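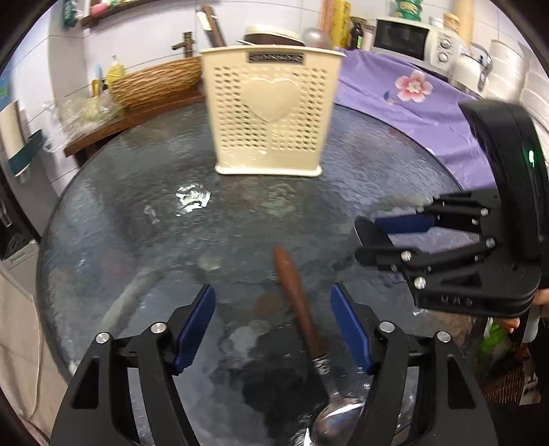

Part-time kitchen and dining room assistant, Trinesmont

Jevik House is a residence for older adults in Trinesmont with 80 apartments and one shared dining room. We are hiring a part-time assistant for the evening meal, starting in October.

The shift runs from 3:30 p.m. to 8 p.m., 4 evenings a week. Every other weekend is included. Meals are cooked on site by two cooks, and you would work under whichever of them is on duty.

What the job involves
Setting tables before 5 p.m.
Carrying plates and clearing them
Running the dishwasher and putting away flatware
Taking trays to residents who eat in their rooms
Wiping down counters and mopping the kitchen at close

What we need from you
You should be able to stand for a full shift and lift 30 pounds. Restaurant experience helps but is not required. A food handler card is required within your first month — we pay for the course. Some residents are hard of hearing, so please be comfortable speaking up and repeating yourself.

Pay is $18.50 an hour, with a free meal each shift. Parking is behind the building, off Plokow Street. The Route 4 bus stops at the front door, but the last one leaves at 8:20 p.m.

To apply, pick up a form at the front desk, 796 Fu Avenue, between 9 a.m. and 4 p.m. Bring the names of two references. Interviews take 20 minutes and include a short tour of the kitchen.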